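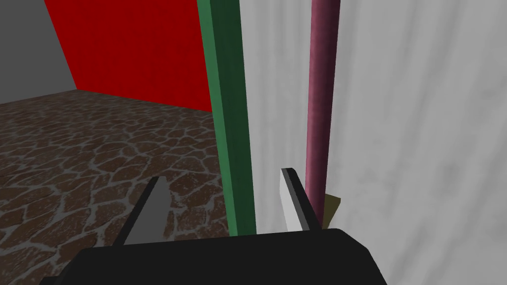
Gripper and floor, computer render.

Fisthorpe is a town of 1,735 people on the east bank of the river, 31 miles south of the county seat. The state highway passes it on the west side, so most drivers only see the grain elevator and the back of the feed store. To get downtown you take the second exit and cross the old iron bridge, which is one lane and has a stop sign at each end.

I moved here in July and have been trying to learn how the place is laid out. The original plat was four blocks by four blocks, with the depot at the north end. The rail line is gone. The depot is now the public library, open until 6 p.m. except on Tuesday, when it stays open until 8.

Most of the older houses are on the hill east of Main Street. The land below that floods, and the town stopped building on it a long time ago. It's ball fields now, plus a gravel lot where the farmers park their trailers. South of the ball fields the road turns to dirt and keeps going to Dasimholm, a township with a church, a cemetery and 158 residents on the sign.

My neighbor Mieczysław Zieliński grew up out there. He told me the two places used to share a high school and that the building stood where the Tsegaye orchard is today. I drove out to look and found the front steps – six concrete ones with a rail on the left – but no other trace of it.

The biggest employer now is the Veltix plant off the highway. Shift change is at 3 p.m., and that's the only time I've had to wait at the bridge.

I still haven't walked the river trail past the water tower. The lower part was muddy last week and I turned back at the second bench.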